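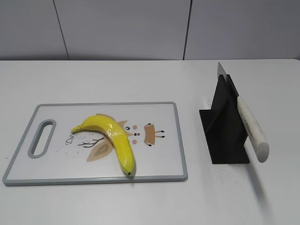
How do you get onion smell out of a plastic board? Moved into a rental in Sidham in April and everything I cut now tastes of onion, even the watermelon. Tried dish soap, tried hot water. Mine's the white sort with the grey raised rim and a handle hole at one end, and I reckon the smell sits along that rim. Dont want to buy another.
Aliki Petridis

Search help topics Go

Bicarb and a bit of water, make a paste, leave it overnight. Scrub the rim with an old toothbrush. Rinse cold first – hot sets the smell, my mum swore by that. Then out in the sun for the arvo.
Politis

Lemon and salt. Done.
Dudska

Second the bicarb. Vinegar after if it's still bad, but open a window. Ours took almost 6 goes, so dont give up. Keep a seperate board for fruit, cheap ones at the Hatberg markets.
hatberg_96

Contact us | © Sidham Community Help | Back to top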